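April, after supper

I have resolved to clear the table. I resolve this every spring, in the same way other people resolve to learn Italian, and with the same results.

It began with the drawer under the kettle, where I keep parts I can't identify and therefore can't throw out. I tipped it into a shoebox at five o'clock, meaning to be done by six. By half past seven I had a pile for keeping, a pile for Gyula Kiss and a pile that was really just the first pile again, moved to the left.

The black bits are the worst. They all look as if they belong to something expensive. One of them, I am fairly sure, came with the Kiltetti shelf, which has stood up without it for two years and seems to hold no grudge. Gyula says it's a bracket. Gyula says everything is a bracket. He once looked at my garlic press for a long time and said bracket. 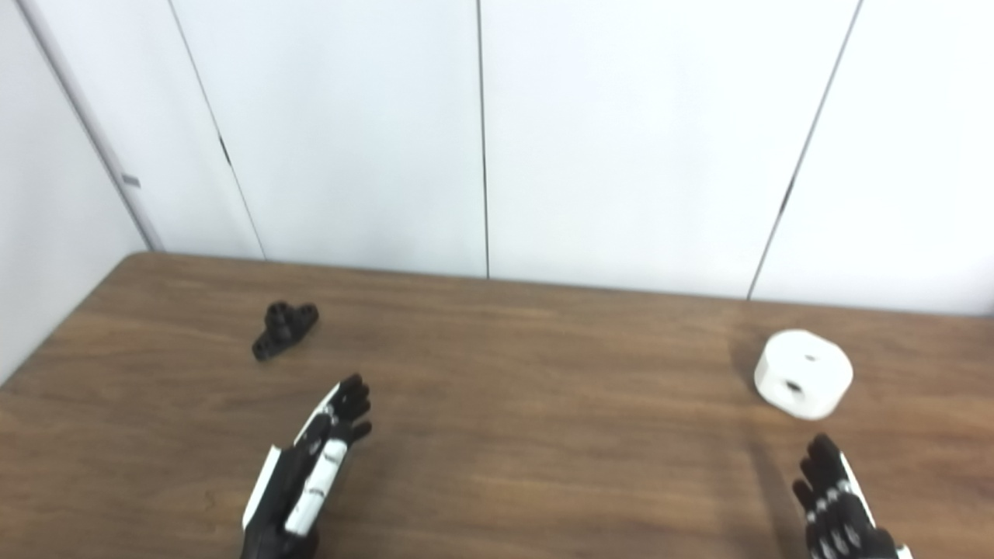
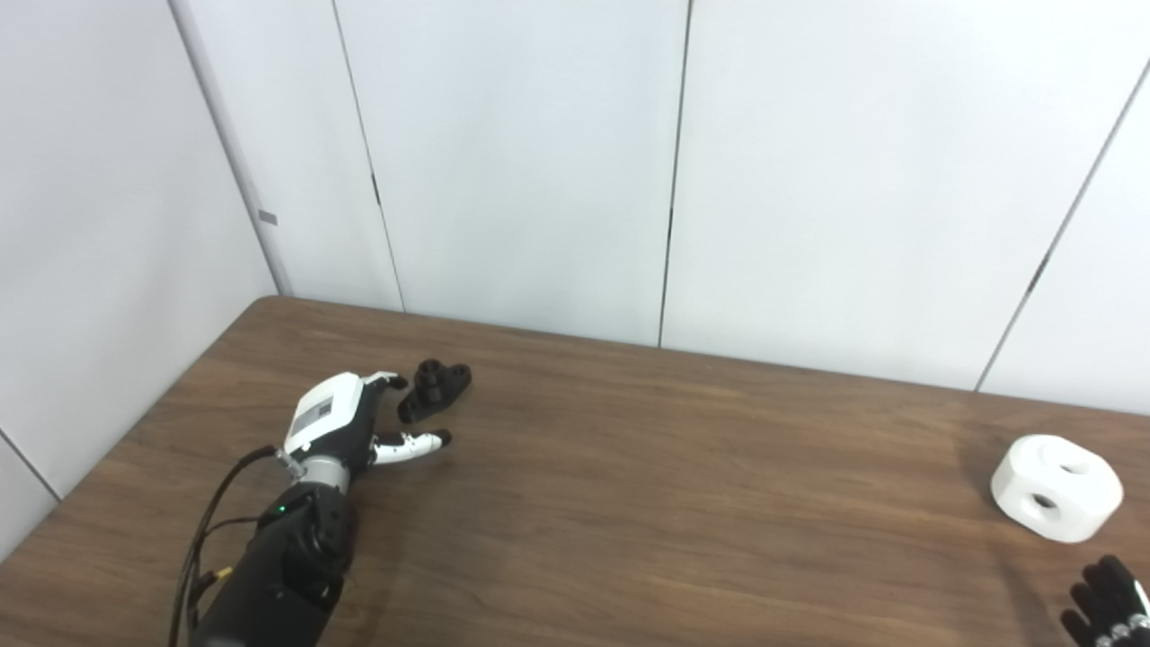 Small black part, pale round-ish thing, brown table.

I did try to be methodical. I went through the Fullia catalog, all 1563 items of it, the whole thing apparently drawn by a man who had been told about screws over the phone. Part 2407 looked promising for a minute – then I turned the page the right way up and it was a hinge. The Predness leaflet was more honest. It said "retain all components" and left it at that, so I have retained all components, and look where that got me.

Then a cup of tea, then a long argument with myself over whether a thing with no use can still be a spare. A spare what? I wrote "SPARE" on an envelope anyway and felt much better.

Gyula's pile is now in a bread bag by the door. He will say he doesn't want it and then he will take it home, and in a month or so it'll come back to me inside a lamp he has fixed. The last lamp took 100 watts and made a noise like a wasp. I still use it – it's a good lamp if you don't need to read or talk.

Farkas rang while I was sweeping up, wanting to know if I had seen the little foot off his radio. I asked what it looked like. Small, he said, and black.

I told him I'd have a look tomorrow. The envelope is back in the drawer, under the kettle, and I have taped it shut.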